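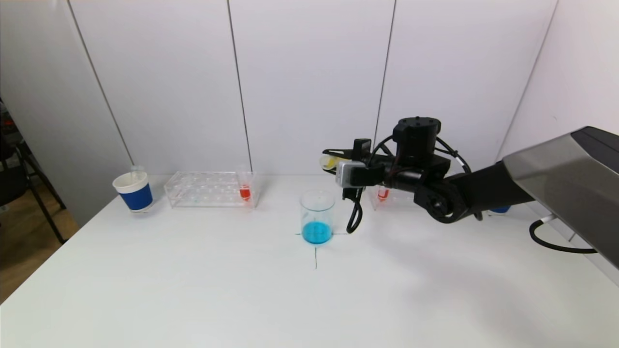

1/ Abro hilo sobre cómo estamos preparando la compra del segundo brazo para el laboratorio. Me han preguntado varias personas y prefiero contestar a todas juntas. Perdonen si alguna palabra no es la correcta, el español es mi tercera lengua.

2/ Primero, el precio del brazo no es el presupuesto. En marzo pedimos oferta a Grilberg y a Katene. En las dos, la pinza y la cámara venían en una página aparte, y los cables en otra.

3/ Danai Tzanetos me enseñó a pedir siempre el plazo por escrito. Una firma nos ofrece 6 semanas y la otra 12. Para nosotros esta diferencia pesa más que el descuento.

4/ Segundo, la mesa. Queremos que sea igual a la que ya tenemos: superficie blanca, paneles blancos detrás y una cruz negra dibujada donde se coloca el vaso de precipitados. El rotulador es la única partida que Darius Adomaitis aprobó sin preguntas.

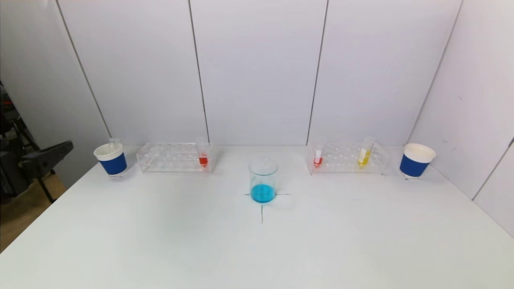
5/ Tercero, el material pequeño. Gradillas transparentes, tubos de ensayo, vasos de papel con banda azul. Parece poco dinero, pero se repone durante todo el año y conviene darle una línea propia.

6/ Cuarto, el mantenimiento. Pedimos contrato de tres años. Katene lo incluye, Grilberg lo cobra por visita. Todavía no sé cuál opción sale mejor y espero los números de Touran Bakhtiari.

7/ Si alguien ha comprado a uno de los dos, le agradezco mucho que me escriba, sobre todo por el tema de los repuestos de la pinza.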